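Un armario blanco para las cosas pequeñas

Entrevista con la responsable de equipamiento infantil de Povport

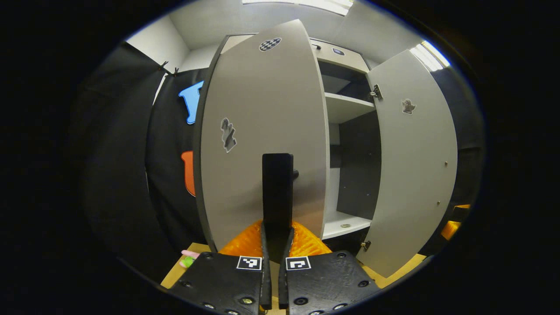
El armario blanco, con las dos puertas abiertas, sobre la mesa de madera clara.

La sección de equipamiento infantil de Povport dedica una parte de su trabajo a un asunto que rara vez ocupa espacio en las memorias anuales: los muebles de guardado de pequeño formato, aquellos que se colocan sobre una mesa y que los niños abren y cierran sin ayuda. Con motivo de la revisión del catálogo prevista para mayo, la responsable de la sección recibió a este boletín para explicar los criterios que se aplican en las aulas de la entidad.

La conversación comenzó por el armario de dos puertas. Según la responsable, la elección de un mueble con puertas, en lugar de un estante abierto, fue objeto de un debate prolongado. «Durante años trabajamos con bandejas. Las bandejas facilitan el acceso, pero dejan todo a la vista y el niño tiende a sacar el conjunto completo. Una puerta introduce una pausa. Hay que decidir que se quiere abrir», señaló.

El interior responde a la misma idea de contención. Dos baldas blancas, una superior y otra inferior, se recortan contra un fondo gris oscuro. La responsable considera que este contraste es uno de los aciertos del modelo. «Sobre un fondo oscuro, una pieza pequeña se encuentra enseguida. En los armarios enteramente blancos que teníamos antes, los objetos claros se perdían al fondo y el personal los daba por extraviados», explicó. El disco metálico que descansa sobre la balda inferior pertenece, según indicó, a la categoría de objetos que justifican el mueble: redondos, planos y fáciles de olvidar.

Preguntada por las pegatinas de las puertas, la responsable confirmó que su uso está admitido y que no se retiran durante la limpieza ordinaria. La puerta izquierda lleva un óvalo de cuadros blancos y negros y, más abajo, una figura gris de contorno dentado; la derecha, una pequeña figura de dibujos animados. «Los niños reconocen antes una figura que una etiqueta escrita. La norma interna permite 3 adhesivos por mueble, siempre que no tapen las bisagras ni impidan el cierre», precisó. Añadió que los tonos discretos se prefieren a los muy vivos - el color, a su juicio, debe venir de los juguetes.

Las bisagras merecieron un apartado propio. Cada puerta de los armarios del catálogo se sujeta mediante dos piezas metálicas, una arriba y otra abajo, y su ajuste se comprueba al inicio de cada trimestre. La sección exige una apertura mínima de 90 grados. «Si la puerta no llega a ese ángulo, el niño introduce la mano de lado y arrastra lo que hay en la balda. Parece un detalle menor, pero es la incidencia que más veces se anota en los partes», afirmó. El mantenimiento corre a cargo del taller Šimek, que sustituye los tornillos dañados y conserva un pequeño surtido de repuestos para los modelos que ya no se fabrican.

En cuanto al lugar que ocupa el mueble, la responsable defendió la mesa frente al suelo. La superficie de madera clara permite trabajar de pie o sentado y deja espacio delante del armario para los objetos en uso, como el juguete rosa y verde de la parte izquierda. Las telas negras de los lados y las figuras de espuma azul y naranja forman parte, según explicó, de la manera habitual de preparar estos rincones. «Una tela lisa delimita la zona de juego sin necesidad de levantar un tabique. Se sujeta con pinzas y se desmonta en 2 minutos», indicó.

La entrevista abordó también la rutina de recogida. El procedimiento vigente, elaborado junto con el centro Ultano, establece que los objetos vuelven a la balda de la que salieron y que las puertas se cierran al final, una después de la otra. Los juguetes blandos o voluminosos quedan fuera del armario y se guardan en cajas aparte. «No pedimos un orden perfecto. Pedimos que la puerta cierre sin empujar. Cuando hay que empujar, sobra algo», resumió la responsable.

La renovación prevista alcanza a 19 armarios, repartidos entre las aulas de Povport y el centro Sandano. Los nuevos ejemplares mantendrán la distribución de dos baldas y el fondo oscuro. Queda pendiente de decisión la forma de los tiradores: una parte del personal solicita pomos más anchos, mientras que el taller advierte de que los de mayor tamaño se aflojan con más frecuencia. La responsable se mostró partidaria de probar ambas opciones durante un trimestre completo antes de cursar el pedido definitivo.

Las aulas que deseen proponer cambios en la dotación pueden dirigir su solicitud por escrito a la sección de equipamiento infantil, con indicación del mueble afectado y del uso que se le da.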